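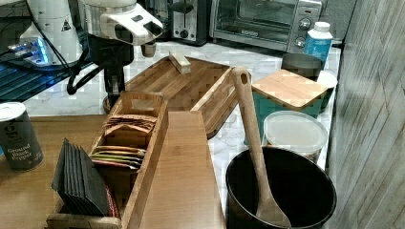 By Keisha Kasprzak
Kitchen & Table | Filed in March | Reviews: Knives

The Drollimitz bread knife comes in a box that says "Since 1781" in gold script on three of its sides. The fourth side has the recycling instructions. I mention the date because the knife's whole personality is built on it, down to a folded leaflet in which several generations of bearded men look sternly at a grindstone. I read the leaflet twice. It doesn't say how to wash the knife.

I bought mine from Pesside, the online kitchen shop, where it had 378 customer reviews and an average a hair under five stars. One of the five-star reviews was for a colander. I was replacing a Merner, the one with the orange handle that lives in half the rental kitchens in the country, and which had reached the stage where it no longer cut a loaf so much as discouraged it.

The blade is 225 millimeters long, just under nine inches. That's short for a bread knife that costs this much, and on a big round country loaf you notice. I buy a sourdough from Requena most weeks, a thing the size of a hassock with a crust that could be used in light construction, and the Drollimitz can't cross it in one go. You saw in from one side, lose faith, turn the loaf and saw in from the other. If you're careful the two cuts meet. If you aren't, you get a slice with a step in it.

On everything smaller, though, this is a lovely knife. It goes through a baguette without flattening it. It takes the top off a crusty roll cleanly. Soft white sandwich bread, which is harder to slice well than people think, came off in pieces thin enough for tea with somebody's grandmother. The teeth are wide and shallow with rounded points, and they leave far fewer crumbs than the Merner's did. I still get crumbs. I get them in the drawer, in the butter and under the toaster, but they're smaller.

I also used it for things it isn't sold for. Tomatoes were excellent. A pineapple was fine once I stopped being polite to it. Cake layers came out level on the second try, and I'm willing to take the blame for the first. Don't use it on a frozen bagel. I did, and we both slid sideways.

My toaster has two slots, like most people's, and they're as unforgiving about thickness as an airline is about luggage. With the old knife I was cutting wedges: charcoal at the thin end, raw dough at the other, and a visit with a butter knife in between to get the thing out. The Drollimitz has mostly ended that. It tracks straight if you let it. Push down and it will wander to the left like a shopping cart, at least in my right hand.

Now the handle. It's pear wood, oiled, and very handsome, and it was designed for a hand I haven't got. There's a swelling at the back that sits in the middle of my palm and stays there, asking questions. After two loaves I was aware of it. After a morning of making stuffing I had opinions about it. Try one in a shop first if you can, or borrow a friend's.

It doesn't come with a sheath. For this money I'd have liked a sheath. Pesside will sell you one, and it's gray plastic, and it fits a longer knife.

As for sharpening, the box promises up to 500 loaves before you'll need to think about it. I can't confirm that. I'm one woman with one freezer. When the time comes you're meant to mail the knife back to the factory, postage at your end, and slice with something else until it comes home. I've kept the Merner for this purpose, at the back of the drawer, where it has already bitten me once.

Good: clean cuts, few crumbs, very good on tomatoes
Less good: short blade, fussy handle, no sheath, mail-in sharpening
Buy it if: your bread is smaller than your head

Rating: four out of five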